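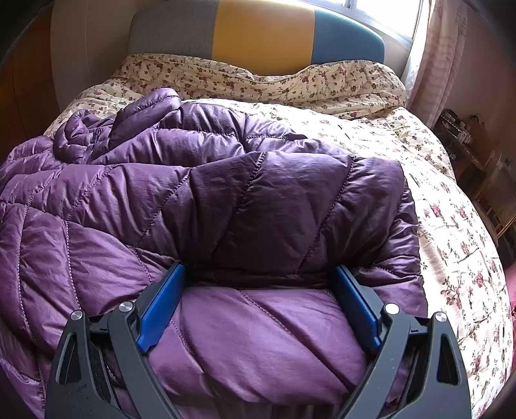

Insulation and Fill — handout 2

6 min read

Covers what we got through before the break plus the bit on baffles I rushed at the end. Bring this to the lab, you'll need the fill sums.

1. Still air

Whole topic rests on this. Fabric doesn't make heat. Body makes heat, garment slows it leaving. Air that can't move is a poor conductor, so we trap it in small pockets and try to keep it there. Fibers, feathers, foam, crumpled newspaper — same job.

Heat leaves four ways:
- conduction (sitting on a cold bench)
- convection (wind through the zipper, warm air pumping out at the neck)
- radiation (small in most clothing, don't spend your essay on it)
- evaporation (sweat, the one everybody forgets in the exam)

Niilo asked if thicker is always warmer. Up to a point. Once the pockets get big the air starts to circulate inside them and you lose what you gained. That's why an empty double shell is much worse than the same shell with a little fill in it.

2. Down

Down is the undercoat, from under the feathers. No quill. Each cluster is a ball of fine filaments that push away from their neighbors, and that push is the loft. Feather has a quill, is heavier, pokes through cheap cloth.

Fill power: how much space a set weight of down takes up under a light load after resting. Higher number = more space per weight. It's a quality figure and tells you NOTHING about how much down is in the garment. Underline that. A jacket with superb down and hardly any of it will be colder than a middling one stuffed full.

Bad points: collapses when wet, slow to dry, clumps, cost.

3. Synthetic fill

Polyester mostly. Two forms:

Batting (sheet) — cut to the pattern piece, quilted or tacked down. Easy to sew. Stays put. Stiffer drape.
Loose or blown — short fibers, sometimes rolled into little balls. Handles more like down, needs chambers like down.

Keeps more of its loft when damp, dries quicker. Heavier for the same warmth and it tires: fibers bend with packing and don't fully come back. Store it loose.

4. Quilting lines

Fill migrates. Gravity, washing, sitting down. So we divide it up.

Sewn-through: outer and lining stitched directly together. Cheap, light, quick. At each seam the thickness goes to almost zero, so each seam is a cold line. Also the needle holes leak, both air and down. Diagonal or diamond layouts are sewn through just the same, the angle changes the look and the drape and you still get the cold line.

Box wall: a strip of light fabric stands between outer and lining so the chamber keeps its height at the edge. Warmer, slower to make, more fabric. Sleeping bags, serious cold weather stuff.

Stitch length matters more than people think. Too short and you perforate the shell like a stamp. Too long and it snags and puckers. Test on scrap first, both layers WITH the fill in, it behaves diferently from flat cloth.

5. Working out the fill

Measure the chamber flat, multiply out the area, add them all up. Then area x fill weight per unit area.

Worked one from the board (Helmi's vest pattern, the Sorncombe block):
total quilted area 2076 square inches
Chambers are cut slightly oversize so they can dome. Don't take that off again, the area is the area you fill. Several of you subtracted it last year and ended up with a flat vest.

For the sheet version, same area, same pattern pieces, 200 weight batting. "200" there means grams per square meter, so convert your square inches before you multiply. Show the conversion, Gervasio marks it.

6. Shell cloth

Needs to be downproof: tight weave, often pressed between hot rollers (calendering), which flattens the yarns, closes the gaps and gives the shine. Too airtight and it won't compress or recover well, air has to get out somewhere. Swatches of the Torka and Sembiring cloths are in the blue folder — put them back in the order you found them please.

7. Care

Mild soap, no softener. Rinse twice. Low heat, long time, break up clumps by hand while it drys. Don't iron. Don't store compressed.

Reading: Ikonen's chapter on thermal comfort, stop at p. 380. The rest is footwear, we do that in May.

For the lab: one sewn-through sample, one box wall sample, same fill weight in each. Label both. Tiina has the scales and the room's open from 2.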